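Speaker notes: Finding the edge of a black sweater
Stitlow software evening, October 20, 2022

Opening (slow down, you always rush this part)

Hello everybody, and thank you for coming out. I work on the perception side of Jesix, our software stack for handling cloth, and I'd like to spend our time tonight on one very ordinary problem, the one that ate most of my year: where does a piece of dark clothing begin and end, and where should two fingers close on it?

Let them settle, then start with the data. We record with hand-held grippers, at home, on real beds with real blankets, and the wrist camera gives us the same view the policy will have later on. Blue pads at the bottom, cloth in the middle, and then all the life of a bedroom behind it. 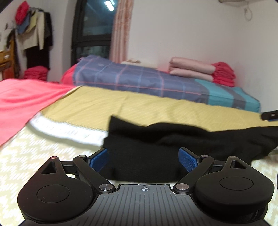

Our first segmenter was trained on 2000 labeled stills from a lab bench, and it did beautifully on the lab bench (pause, people usually laugh). Bring it home and it fell over. Stripes, plaid and lace all have stronger edges than black knit does, so the network went chasing the bedding and treated the garment as a hole. Tell them about Morrison, our old planner, which would politely plan a path straight through that hole.

What we changed, in the order we changed it:

1. Exposure. We now tone-map the region between the pads by itself and let the rest of the view blow out if it wants to. Dull fix, biggest gain of the lot.

2. The fold problem. When knit lies back on itself and something pale shows through the gap, the old model called it two garments. The new head predicts layers, and the planner gets to ask which layer it would be pinching before the pads close.
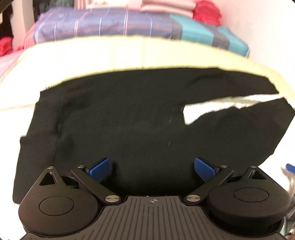
3. Timing. The whole loop runs at 18 frames a second on the small computer, and I used to apologize for that. Cloth is patient, though, and a slower loop with a steady mask has served us far better than a quick one that flickers.

Two grippers at once

Take a sip of water here. With two tools in play, each camera may see the other tool, and for a good while Jesix segmented the second gripper as part of the sweater, both being black. We fixed it with a shared pose estimate, refreshed every 5 frames, and a mask drawn from the tool's own model. Mention Luvilura, the replay viewer, and that you can scrub both streams side by side in it.

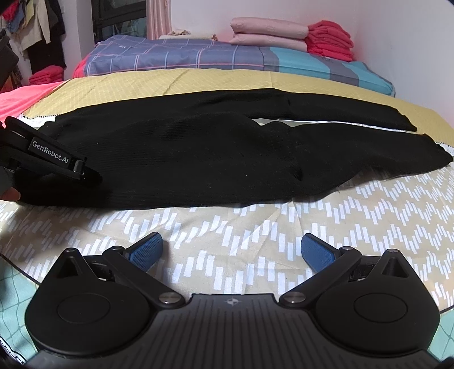
One listener at the dry run asked whether the shared pose wasn't a crutch, and said a good enough network ought to learn the other gripper by itself. It's a fair point and I'd like to give it its due. Ours did learn it, more or less, after 46 extra sessions, and then forgot it again when we swapped the housings. I'll keep the geometry for now.

Closing

Plans through December: sleeves, then socks if we're brave. Leave the viewer running and take questions.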